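**Folding the top sheet back "hotel style": does it do anything at all?**

---

**pennine_moth** wrote:

My sister-in-law has come back from a weekend away convinced that we should all be making beds the way the place she stayed did it. Cream sheet underneath, pulled flat, then the blue cover folded in half and left on one side of the bed so the mattress can "air". She says you sleep better. She has also bought a set from Miderness in the same colours, which cost her £104, and I think that is where the conviction comes from.

I have made a bed the same way for most of my adult life. Duvet up, pillows on, out of the door. Can anyone tell me what I'm missing?

---

**Jonatan Fagerlund** wrote:

The airing part is fair enough. You give off a fair bit of damp overnight and if you pull a thick duvet straight up over it, it sits there. Folding the cover back for an hour lets it go. My mother did this every morning with the window open, February included, and we complained every morning.

The colours have nothing to do with it.

---

**pennine_moth** wrote:

An hour I can believe. She leaves it like that all day. Then she takes pictures of it.

---

**gravyboat** wrote:

All day is for show. I cleaned holiday lets for five years and the folded cover was only ever there so that guests could see the bottom sheet was clean. If you leave the sheet on view they stop asking whether you changed it. We did it with whatever cover the owner had, and half of them were that washed-out blue because somebody's cousin got them cheap.

I'll also say that a cream sheet on show is a rod for your own back. Every crease shows, and you can iron the thing, put it on, sit down to do your shoe up and it's gone.

---

**Lill** wrote:

I do it and I like it. It isn't some grand production. Periwinkle cover, folded, on the right because that's the side I get in.
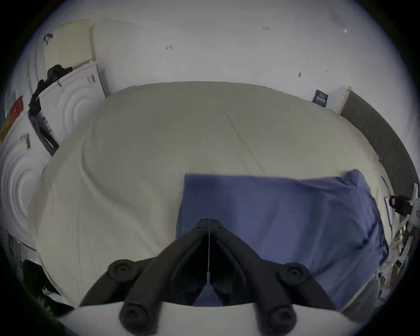
I started in February after reading about it and I do think the bed feels fresher at night. I don't measure anything. I just notice I'm not getting into something stuffy. It takes less time than making the bed properly, which is the other half of the appeal.

---

**pennine_moth** wrote:

Thank you for posting it. I don't want to be rude about someone's bed, but that cover has a straight top edge and then gives up on the right. Is it meant to bunch like that or does it slide?

---

**Lill** wrote:

It slides! It's thin cotton. I fold it neatly, look away, and that side has wrinkled itself up again. I've stopped caring.

---

**gravyboat** wrote:

We used to tuck the outer edge under the mattress by a hand's width. Stops it dead. You lose a bit of your airing, but I never believed in the airing.

Your bottom sheet's baggy on the left too. Is it a fitted one? They go like that when they've been washed too hot and the elastic's tired.

---

**Lill** wrote:

Fitted, yes, and one size too big. The mattress is shallower than the shop thought. I pull it tight on Sundays and by Tuesday it's baggy again.

---

**Birger Solberg** wrote:

Can I ask about the wall? There's pencil on it above the bed, an arrow and what looks like W3. If that's where the next coat or a shelf is going, I'd move the bed out before worrying about how the cover is folded. Plaster dust in a cream sheet does not come out easily.

---

**Lill** wrote:

They've been there since we moved in. I keep meaning to take a rubber to them and I keep making tea.

---

**Birger Solberg** wrote:

Don't use a rubber on matt emulsion. It polishes the paint and you get a shiny patch that's worse than the pencil. Damp cloth, drop of washing-up liquid, very light, and try it low down first.

---

**Jonatan Fagerlund** wrote:

Disagree with Birger on the rubber. A soft white one is fine if you don't scrub. I've done a whole hallway with one after the children measured themselves against it. It's the pink ones on the ends of pencils that smear.

---

**Birger Solberg** wrote:

What paint?

---

**Jonatan Fagerlund** wrote:

No idea. White.

---

**Birger Solberg** wrote:

Well then.

---

**odutia_fan** wrote:

Coming back to the bedding, I have the Odutia cover, which is heavier, and it stays where you put it. So if sliding is the trouble, go up a weight. Mind you, it takes two days to dry on the rack in winter, and I've only the one, so for those two days I sleep under a picnic rug.

---

**pennine_moth** wrote:

This is the sort of thing I mean. Somebody sells you a way of folding a blanket, then you need a heavier blanket for the fold, then you need two of them. I opened the window this morning and left the duvet hanging over the foot of the bed while I had breakfast. Cost nothing. Slept the same as ever.

---

**gravyboat** wrote:

One night isn't a test. Give it four weeks.

---

**pennine_moth** wrote:

My sister-in-law gave it one weekend and spent £104.

---

**Lill** wrote:

She might just like how it looks. I do. I walk past the door and it's blue and cream and I feel as if I've done something with the morning.

---

**pennine_moth** wrote:

That I can't argue with. I still think the sleep claim is rubbish. I'll do breakfast airing until the end of the month and report back, and if anyone knows how to get tea out of a cream sheet, she's asking.

---

**gravyboat** wrote:

Cold water straight away, then soak it in biological powder overnight. How long has it been on there?

---

**pennine_moth** wrote:

Since Thursday.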